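January, bin bench, second entry

Continued with the gray metal bin this afternoon. The floor has many fine scratches and cloudy smudges, and the finish on the back wall is worn in ragged patches low down. I wiped everything with a dry cloth – no change for the scratches, of course. 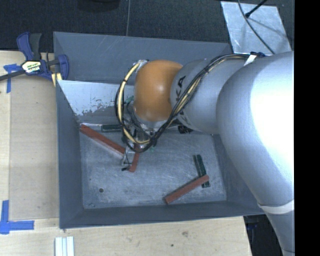

The reddish-brown bars stay in the bin for now. Valentin wants to weigh them before we change the layout, and I did not find the small scale. Thibault, if you took it to Clondari, please bring it back.

To do: check the clamp on the left, ask Dramex for the price of a liner. Stopped at 18:55.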